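Home & Workshop Robotics
Chapter 8: Fingers, Trays and Tools
Comments (2) | Share

By the end of Chapter 7 the two arms of the Pustley build were bolted down, wired and moving under control. They could reach any point on the table and stop there. This chapter deals with the last few centimetres, where the gripper meets the thing it is meant to pick up. Most home builds spend far longer at this stage than the plans allow for, and ours at the Wunddale workshop took most of October.

You will need the working arms from the previous chapter, a set of fingers for each gripper, a shallow tray and a handful of kitchen items. Choose things of different thickness. Leave anything heavy or sharp until the end of the chapter.

8.1 What the fingers have to do

A gripper with two fingers can do only one thing, and that is close. Everything else comes from where the arm puts it and which way round it is turned. Before the fingers close, the object should lie between them, with enough room on either side that neither tip will touch it too soon. A long handle should run up the gap, so that the fingers meet it from its two sides.

Handles with a rounded end are a good place to start. Line up on the end first and then move along the handle to the part you want to grip. If one finger arrives before the other, the tool will slide or turn and the second attempt will be harder than the first.

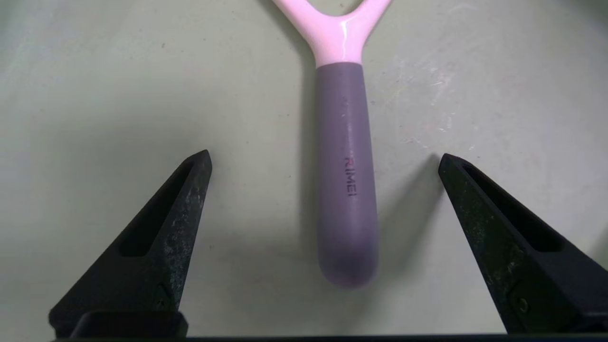
8.2 Setting the height over the tray

The next job is to teach the arm where the tray is. Bring the gripper over the middle of the tray with nothing in it, pointing down, and lower it in small steps. Stop while there is still a gap under the fingers and save this position. In the Skondberg control program it is stored as the hover point, and every later move to the tray starts and ends there.

Do the same near each corner. A table that looks level may not be, and a difference of 2 mm is enough to make the fingers scrape at one end and miss a thin handle at the other. Our own table was out by more than that and had to be packed under one leg.

Watch the cables while you do this. They need enough slack for the wrist to turn fully, but a loop that hangs too low can catch the rim of the tray or drag an object with it. Turn the wrist slowly to both ends of its travel before you save anything. Keep the second arm well back until the first has all its positions.

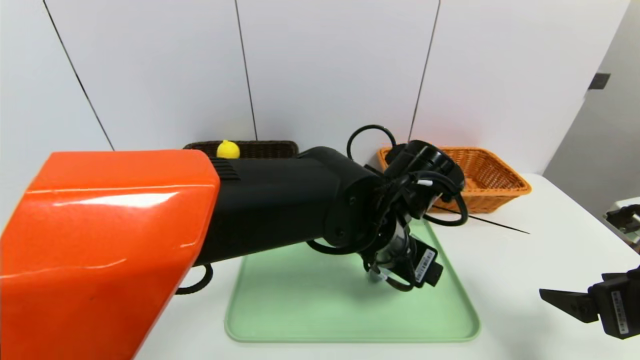

8.3 Working from the wrist camera

The wrist camera moves with the gripper, so the fingers always appear in the same part of the picture. This makes it easy to judge whether they are centred on something, and harder to judge how far away it is. Shadows help. As a rule, the shadow of the gripper draws closer to the fingers as they come down – though this depends on where your lamps are, so try it before you rely on it.

Pale surfaces can also cause trouble. A see-through tray on a white table may show up clearly at its rim and hardly at all in the middle. The Adugna tracking script looks for the rim for this reason, and takes around 15 seconds to settle when it is first started.

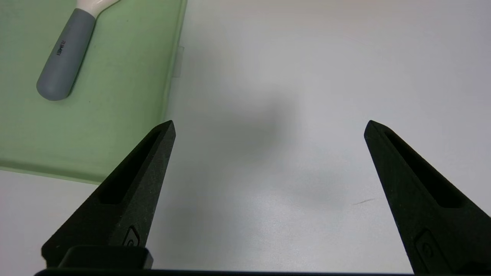

Fig. 8.3 Wrist camera view with the gripper open beside the green board. A utensil with a thick handle lies on the board.

Before going on to 8.4, run the approach to the tray several times with the fingers open and write down where the tips stop each time. If they stop in the same place, move on to closing the gripper. If they wander, go back to the joint settings in Chapter 7 and check the wrist first.

Filed under: Grippers, Workshop Builds
1315 shares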